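The Snack Box

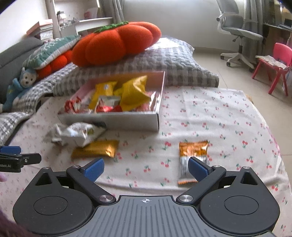

My sister was due at four, and at twenty past two I was still in my socks with the cherry sheets on the bed and every snack in the house dumped out on top of them.

I should back up. My sister lives in Killadgate, which is far enough that we see each other when somebody gets married, and she was coming through on her way north with one suitcase and a bad back. She was staying one night. One! You would think that calls for a clean towel and maybe a pillow that isn't flat. But when we were kids our aunt kept a box in her spare room, an open one, low, the kind of thing that had probably started life with shirts in it, and whenever we slept over there it was at the foot of the bed, full of crackers and candy and those little cakes in crinkly wrappers. We weren't supposed to eat in bed at home. At our aunt's you could eat in bed until your teeth hurt. I hadn't thought about that box in years, and then in October I was cleaning out the hall closet and found one so much like it that I sat down on the floor.

So I was making a snack box. For a woman of fifty-three with a bad back.

I'd gone to the store for it, too, the one on Ogundipe Street that carries things from all over and never puts a price on any of them. I don't read half the labels in there. I pick by color, mostly — yellow is salty, red is sweet, and if I'm wrong I find out later. The man at the register rang me up and looked at the pile and asked if it was for a party. I said yes. I don't know why I said yes.

Anyway, filling a box like that is harder than it sounds. The puffed-up bags won't lie down. You push one corner in and another corner comes up, and if you lean on it you get a bag of crumbs. I stood the yellow ones at the back, where they stuck up over everything like grown-ups in a school picture, and tucked the shiny things in front. Then it looked too full. Then I took a few out and it looked stingy. I laid the extras on the sheet and stood there with my hands on my hips, and I heard my aunt as clear as anything say, leave it alone, they're only going to eat it.

The phone rang. It was my sister, calling from the train.

"We're stopped," she said. "Outside Skenska. There's something on the line."

"What kind of something?"

"They won't say. A man across from me says a cow."

I told her not to worry, I wasn't doing anything. I sat down on the edge of the bed to talk and the whole box tipped toward me and I had to grab it with my free hand.

"What was that?" she said.

"What was what?"

"You're rustling."

"I'm folding laundry," I said, and she let it go, though she has never in her life heard laundry rustle. She told me about her back, and about the man with the cow, and how she'd been seeing somebody for a while and now wasn't seeing him. She said that last part fast, between two other things, the way she used to tell our mother about a bad grade. I said oh. She said it was fine. Then the train started up and she lost the signal somewhere in the middle of a word.

I put the extras back in. All of them, who cares how it looked.

She got in at ten to seven. I had the soup on, and she ate two bowls of it standing up on account of her back, and we talked about the house and the price of the roof and whether our cousin had had her nose done. (She has. We got out the wedding pictures and compared.) She didn't bring up the man and I didn't either. Around nine she said she was wiped out and took her suitcase down the hall, and I stayed in the kitchen and ran the water so I wouldn't look like I was listening.

It was quiet for a good long while. I turned the water off.

Then I heard a bag open. You know that sound, it's not like any other sound, especially when the person is trying to do it slowly. I dried my hands and went and stood in the doorway. She was sitting up against the headboard in her coat — her coat! — with the box in her lap and her shoes off and her mascara all down one side.

"These are shrimp," she said.

"I thought they were cheese."

"They're shrimp." She ate another one. "Where did you get her box?"

"It isn't hers. It just looks like it."

She turned it a little and studied the side of it, and ran her thumb down the corner. I could tell she'd decided it was our aunt's anyway, and I wasn't going to fight about it at that hour. She moved her feet over. I got on the bed next to her, on top of the covers, and she passed me something in a red wrapper that was supposed to be sweet and sort of was.

"He didn't like crumbs," she said after a while.

"In the bed?"

"Anywhere."

I brushed a few off my sweater onto the cherries. She looked at them and brushed off some of her own, and then reached in the box for one of the yellow bags and handed it to me to open, since I have the better nails.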